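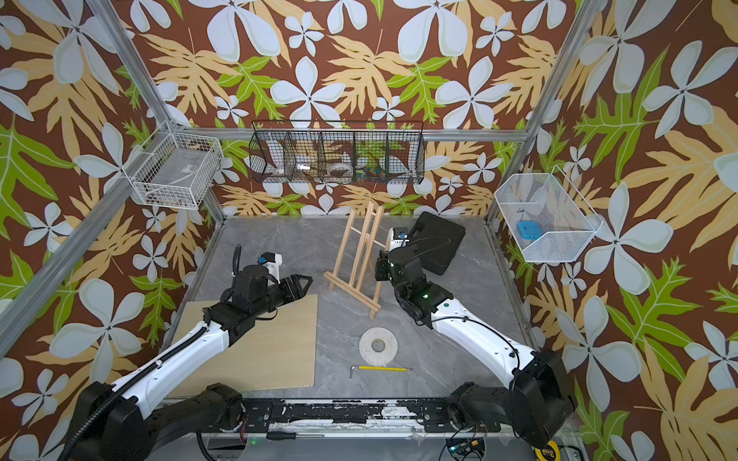

A wall basket is an open container, usually of wire mesh, fixed to a wall or hung from a rail. It keeps small items off the work surface and in view. Many long types are divided by upright panels, as with the black basket on the back wall, which has five compartments. Shorter baskets without dividers are often hung on the side walls, and some have a slanted front.

Hanging and loading

Rail-hung baskets can be slid along or lifted off for cleaning. The Plorby range is sold in lengths of up to 900 mm.

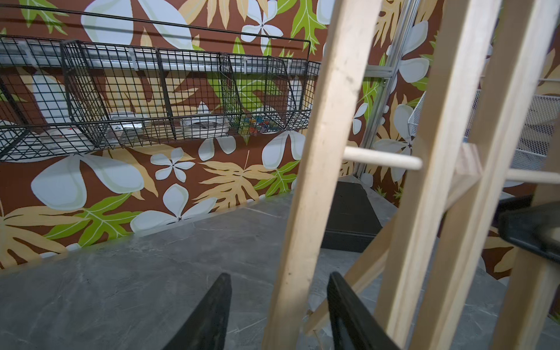
Socorro Marulanda, in the Uvley guide to home storage, advises putting the items used most often at the ends of a divided basket, where a hand can reach in from the side.

Bulky goods are seldom suited to mesh. Tool sets in moulded cases are commonly kept on a table or a low shelf.

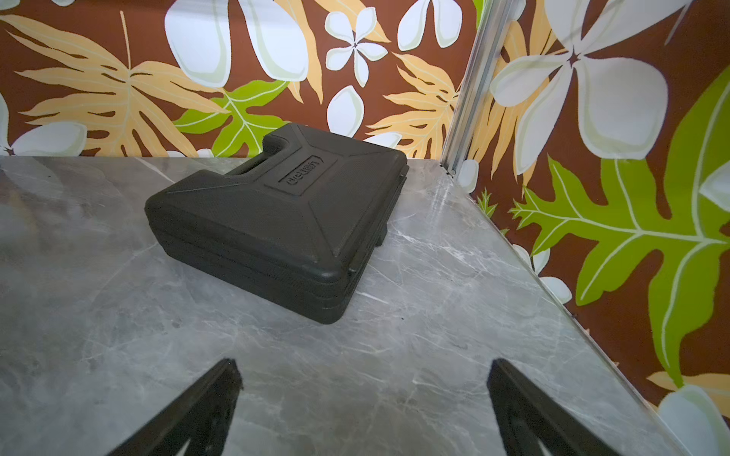 Boards and easels are also stored lower down, as their weight can pull a rail out of line. Thin panels may be stood upright behind other goods.

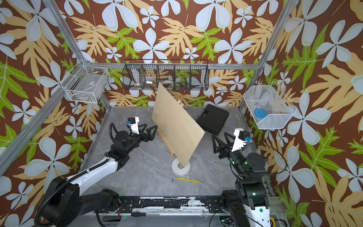 Materials

Most wall baskets are made of steel wire, welded and then coated in black or white. Coating slows rust but can chip where the basket rubs on its rail. Fine mesh holds smaller parts and collects more dust.

See also: Pegboard; Shelf; Picture rail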